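Entretenir un plan de travail ou une table à surface mate

Fiche pratique du service Habitat de Custbridge
Rubrique : Entretien courant du logement
Mise à jour : 15 janvier 2023

Objet de la fiche

La présente fiche s'adresse aux occupants des logements meublés de la résidence Ruawai ainsi qu'à toute personne souhaitant nettoyer une table ou un plan de travail à finition mate sans en altérer l'aspect. Elle ne concerne ni le bois brut, ni la pierre naturelle, ni le verre, qui font l'objet de fiches distinctes.

Les surfaces mates ont la réputation d'être faciles à vivre. Elles renvoient peu la lumière et dissimulent assez bien la poussière, mais elles retiennent les corps gras et supportent mal les produits abrasifs. Un frottement trop appuyé au même endroit finit par produire une zone lustrée, impossible à reprendre par la suite. La plupart des dommages constatés lors des états des lieux de sortie proviennent d'un nettoyage inadapté.

Matériel nécessaire

Deux chiffons en microfibre, l'un pour le lavage, l'autre pour le séchage
Une bassine
Du savon noir liquide ou un liquide vaisselle sans colorant
Une brosse souple, réservée aux chants et aux angles
Du bicarbonate de soude, pour les taches anciennes uniquement

Les éponges à face verte, la laine d'acier, les poudres à récurer et les gommes dites magiques sont à proscrire. Il en va de même des produits contenant de la cire ou du silicone, qui déposent un film brillant et irrégulier.

Nettoyage courant

Débarrassez entièrement la surface. Passez d'abord un chiffon sec, du fond vers le bord avant, afin de recueillir les miettes et les grains de sel ou de sucre. Ces particules rayent lorsqu'elles sont entraînées par un chiffon humide.

Versez une cuillère à café de savon dans 2 litres d'eau tiède. Trempez le premier chiffon et essorez-le fermement. Travaillez par bandes parallèles, en faisant se chevaucher légèrement les passages, sans mouvement circulaire. Les mouvements circulaires laissent des auréoles visibles en lumière rasante.

Rincez le chiffon à l'eau claire et repassez dans le même sens. Séchez aussitôt avec le second chiffon. Un séchage à l'air libre laisse des traces de calcaire, particulièrement dans le secteur de Ketgate où l'eau est dure.

Ce nettoyage se pratique chaque jour dans une cuisine et une fois par semaine sur une table de séjour ou un bureau.

Taches particulières

Graisse. Déposez une goutte de liquide vaisselle pur sur la tache, étalez-la du bout du doigt, laissez agir dix minutes, puis rincez et séchez. Renouvelez l'opération au besoin plutôt que d'appuyer davantage.

Café, thé, vin. Préparez une pâte avec du bicarbonate et un peu d'eau. Appliquez-la sans frotter et laissez-la en place vingt minutes. Retirez-la avec un chiffon humide. Un léger voile blanc peut subsister ; il disparaît au second rinçage.

Encre et feutre. Humectez un coin de chiffon d'alcool ménager et tamponnez de l'extérieur vers le centre. Un essai préalable sur une zone peu visible, par exemple sous le rebord, est indispensable. Aérez la pièce et tenez-vous éloigné de toute flamme.

Cire de bougie. Laissez durcir, puis soulevez à l'aide d'une spatule en plastique tenue presque à plat. N'utilisez ni couteau ni fer à repasser.

Colle et résidus d'étiquettes. Appliquez un peu d'huile végétale, attendez 10 minutes, essuyez, puis dégraissez au liquide vaisselle.

Contrôle après nettoyage

Le contrôle s'effectue toujours sur une surface sèche. Placez-vous à contre-jour, le regard presque à hauteur du plateau, et recherchez les différences de brillance. Un simple coup d'œil à la verticale ne permet pas de distinguer un film gras d'une surface propre, surtout sur les teintes moyennes telles que le gris, le taupe ou le sable. Répétez l'examen depuis le côté opposé. Si une zone paraît plus brillante que le reste, reprenez le dégraissage sur toute la longueur de la bande concernée — jamais sur la seule tache. 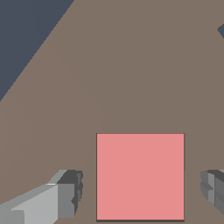

Marlene Trindade fait observer que le savon noir, même dosé avec soin, a terni son plateau foncé au bout d'un hiver, et qu'elle est revenue au liquide vaisselle incolore. Elle demande si le voile peut encore être retiré.

Le service confirme que ce voile correspond le plus souvent à une accumulation de savon. Il s'élimine par deux rinçages successifs à l'eau tiède additionnée de vinaigre blanc, à raison de 8 centilitres par litre, suivis d'un rinçage à l'eau claire et d'un séchage soigneux. Le vinaigre ne doit en aucun cas être employé sur le marbre ou sur toute autre pierre calcaire, ni mélangé à de l'eau de Javel.

Prévention

L'usage d'un dessous-de-plat est obligatoire dans les logements meublés pour tout récipient sortant du four ou de la plaque de cuisson. Les sets de table en matière plastique souple sont à éviter : certains plastifiants migrent dans le revêtement et y laissent une empreinte définitive. Préférez le liège, le coton ou le feutre.

Soulevez les objets lourds au lieu de les faire glisser. Les lampes, vases et appareils ménagers peuvent être munis de patins autocollants, à remplacer dès qu'ils se décollent ou s'encrassent.

Une exposition prolongée au soleil modifie la teinte de certains revêtements. Il est conseillé de déplacer régulièrement les objets posés à demeure, faute de quoi leur contour finit par apparaître.

Dommages et signalement

Une rayure profonde, un éclat sur un chant ou un gonflement ne relèvent pas de l'entretien courant. Les stylos de retouche et vernis du commerce ne doivent pas être appliqués sans accord préalable. Le signalement se fait par écrit auprès de Mme Shabnam Qureshi, à l'accueil de la résidence Ruawai, ou de Mme Elvia Escobedo pour les logements de Ketgate. Indiquez le numéro du logement, la pièce concernée et les produits déjà utilisés.

Les demandes reçues avant le 20 du mois sont examinées le mois même. Les frais de remise en état sont établis selon la grille annexée au contrat de location, révisée chaque année en novembre.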